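Home | Issues | Authors | Search | Log in

This site uses cookies to remember your reading preferences. Accept | Manage settings

4. Maintenance of the Bedroom Station

4.1 Daily preparation

The Keno unit at the Clellside site is a two-arm mobile machine assigned to household tidying tasks. It is prepared by a single technician at the start of each working day. The technician inspects both grippers for cracks, wipes the finger surfaces with a dry cloth, and moves each wrist through its full range with the motors off. Any stiffness is entered in the station log before power is applied. The head camera is then checked against a printed target placed at bed height. If the error exceeds 12 pixels, the calibration procedure in Section 4.3 is repeated.

4.2 Cable routing

Cables to the grippers were the leading source of lost time in the first phase of work. In January the station recorded 15 unplanned stops, most of them traced to a worn connector at the right wrist. The original routing left a free loop below the forearm, and repeated bending at this point loosened the strain relief. Under the revised procedure, the loop is shortened and clipped at two points, and the connector is replaced after every 200 hours of operation. The clips are left slightly loose — a tight clip was found to move the bending point to the connector itself.

4.3 Calibration at the bed

Soft furnishings present a particular difficulty for calibration. A flat table offers fixed edges, while a duvet changes shape each time it is handled. The arms are therefore calibrated first against a rigid board and then tested over the bed in its ordinary state, with bedding and small items left in place. Figure 3 gives the view from the head camera with both grippers low in front of the bed. A thin magazine lies flat on the patterned duvet beside a crumpled pink blanket, and the height estimate must separate such an item from the folds around it.
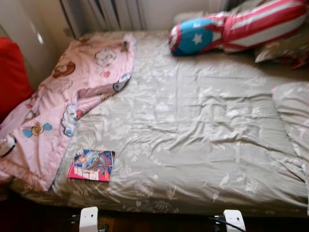 Figure 3. Head camera view at the bedroom station, with parts of both grippers at the lower edge.

Chidiac, commenting on a draft of this section, objected that a rigid board hides errors that appear only when the fingers press into a soft surface, and asked that a contact test be added. The Hakel force module was fitted for this purpose. Each finger is now lowered onto the mattress until a light contact is registered, and the reading is compared with the value stored at the last service. The full check takes over 80 seconds and is carried out once per shift. Where the two readings differ by more than the permitted margin, the finger pads are replaced and the arm is returned to the rigid board before work resumes.

Contact the editorial office | Copyright and permissions | Back to top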